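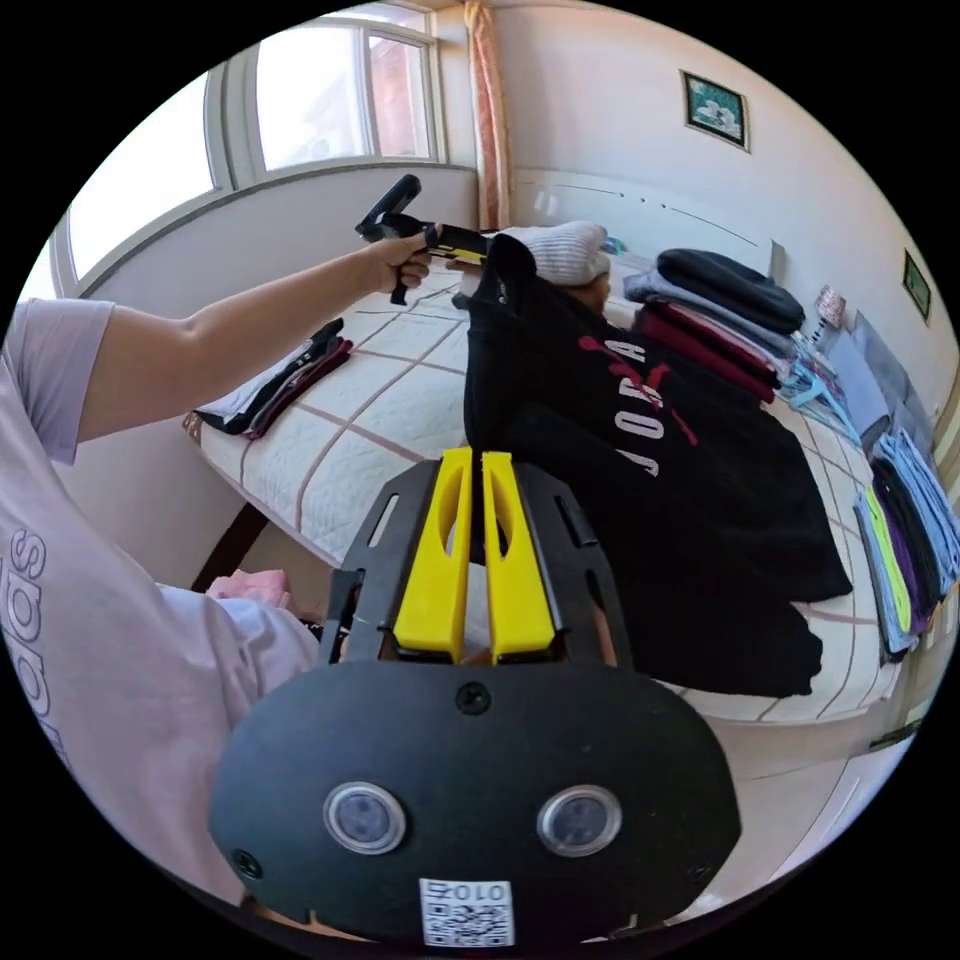
Figure 1. Hand-held grippers at a bed with a black garment spread on it. Unit 010 is in the foreground.

Unit 6: When the fingers lie about where they are

Reading before class: the Puken fault report (course page, under Unit 6) and your own notes from Unit 5 on finger calibration. Bring the blank fault tree sheet.

6.1 Background

The Puken project collected demonstrations of clothes handling in homes. An operator works with a hand-held gripper in each hand, and the recordings are used to train a policy for a two-arm robot. The policy itself was written by the Pletik group and ran on the arms in the Muslow lab.

Three signals matter for this unit:
Wrist pose, estimated from the camera and the motion sensor.
Finger opening, in millimeters.
Time stamp, one clock per gripper.

The two grippers do not share a clock. They are lined up once, at the start of a session, and drift apart after that. Keep this in mind. Most of the fault comes from it.

6.2 What happened

The policy was tested on the arms in June. It did well on towels. On sweatshirts it closed the left gripper too early, pinched a fold of cloth short of the hem, and then lifted. The right gripper had already taken hold of the other side. With both sides held and the arms moving apart, the cloth went tight and the left arm kept pulling.

The force limit on the left wrist was set to 50 newtons. It should have stopped the arm. It did not, and the garment tore along a seam. A person standing at the table reached in to free it while the arms were still powered. The operator at the desk hit the stop button and there was no injury. The report treats the event as a near miss, and so will we.

6.3 First cause: clock drift

The team went back through 100 sessions and compared the two clocks at the start and end of each. In the worst sessions the left clock was more than 10 frames behind the right by the end. The training data for those sessions showed the left fingers closing before they reached the cloth. The policy learned what it was shown.

Towels hid the problem. A towel gripped a little short of the corner still folds. A heavy sweatshirt gripped a little short of the hem does not, and the error gets larger as the arms move apart.

6.4 Second cause: cloth over the gripper
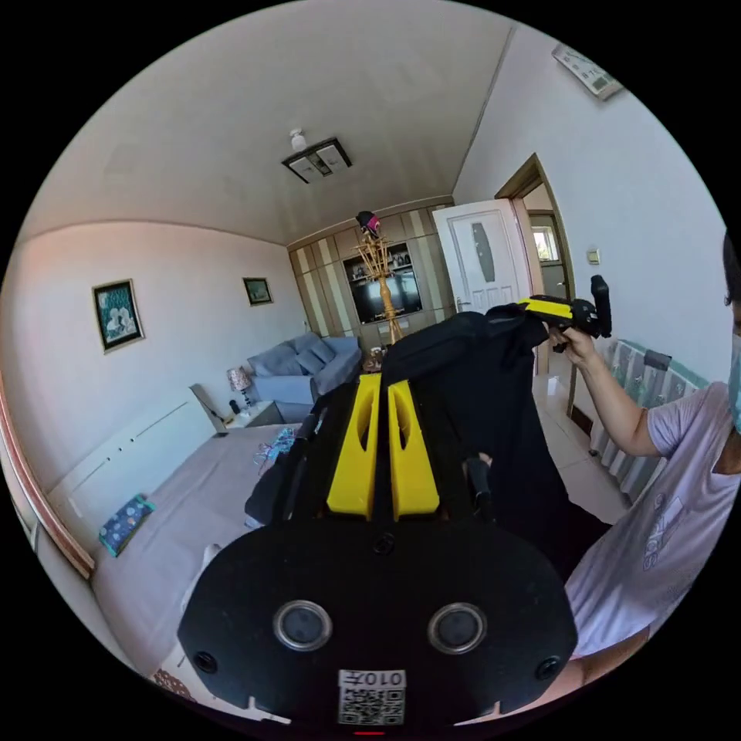 Figure 2. Black cloth draped over the upper part of the gripper.

When cloth lies over the fingers, the camera may lose sight of them. The Puken software filled such gaps with the last good value for the finger opening. It wrote the filled values into the same column as the measured ones, with no flag. Anyone reading the file later had no way to tell them apart.

This is a design fault and would have been cheap to avoid. One extra column – measured or filled – is enough. Note that holding the last value is a reasonable choice for a gap of a few frames. For a long gap the session should be cut.

6.5 Third cause: the force limit

The limit was checked in the Luangrath controller, against an average taken over 4 seconds. The average had been made that long during earlier work, when short spikes kept stopping the arm. A slow pull shows up well in a long average. A sudden one does not, and by the time the average had climbed past the limit the seam had gone.

The change was made by one person and tested on one task. It was never written down in the setup sheet, so the next group did not know about it.

6.6 Changes made afterward

Clocks are lined up at the start and the end of each session. A session with too much drift is dropped.
Filled values carry a flag.
The force check now has two parts, a short one with a high limit and a long one with a low limit. Either one stops the arm.
The arms are powered down before anyone reaches over the table.

The last item is a rule for people and needs training and reminders. The report asks for a light curtain as well. It had not been installed when the report was closed.

6.7 For the workshop

Draw the fault tree with "person reaches over powered arms" as the top event. The torn garment belongs on one branch. Mark each gate as AND or OR and be ready to defend your choice. Then go through the changes in 6.6 and write next to each one which branch it cuts. At least one branch is still open. Work in pairs, one sheet per pair, handed in at the end of the session.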